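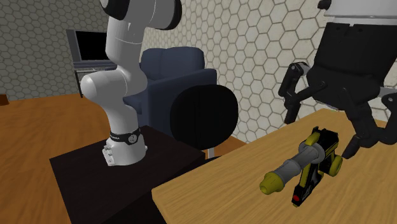

Teaching a robot to pick up a power tool sounds like an afternoon's work, and Kelly Bellamy says she used to think so too. Her group at the Kushnir Lab has now published a grasping method called Kollik, and it took them a good deal longer than an afternoon – closer to two years, if you include the first version they threw away. The idea is to let a simulated arm practice on an object in a made-up room until it has worked out which holds are worth trying, and only then hand the job to a real arm. The rooms are furnished much like an ordinary office or den, with a laptop on a small desk and a blue armchair behind the work table, and the object on the table is often something awkward, like the black and yellow cordless drill lying on its side under the gripper's two black fingers. A drill is a nice, stubborn test, Bellamy says, with so much of its weight sitting at one end and a handle that invites you to grab it in the wrong place.

Most earlier methods score a grasp by looking at where the fingers touch. Kollik does that as well, but it also asks what happens in the moment after the lift, when a lopsided object begins to swing. The program gives each candidate hold a little nudge in simulation, first one way and then another, and keeps the ones that settle down quickly. It sounds almost too simple, and the team admits they spent several weeks looking for the catch.

The training set came to 2961 simulated grasps on 22 household and workshop objects, which is small by the standards of the field. Bellamy is rather proud of that. "We're a little group and we don't have a building full of computers," she said over the phone, with what sounded like a kettle going in the background. "If it only worked with millions of tries, it wouldn't have been any use to us, or to most of the people we talk to."

The real-world trials were carried out with Wirar, a maker of small assembly stations in Kosel, which lent the lab bench space and a good many scuffed-up tools. Over around 700 attempts, the arm dropped noticeably fewer objects than it did with the lab's older method, and the biggest gains came with the heavy, off-balance things. Light and even shapes, such as boxes and cups, showed hardly any difference, and the authors say so plainly in the paper.

There are limits. Kollik needs a decent 3-D model of an object before it can practice, so it can't yet cope with something it has never met. Soft items are out for now, and so is anything with a trailing cord, which is why every drill in the study was a cordless one. The planning step also takes 3 seconds or so on the lab's desktop machine, fine for research but a bit slow for a busy packing line.

The paper was posted on 2 July 2021, and the lab plans to release the object models and the room layouts in October, once a student has finished tidying up the files. Wirar will go on with its own trials in the meantime, starting with a set of wrenches and a very heavy tape dispenser that Bellamy says has beaten everything they've tried on it so far.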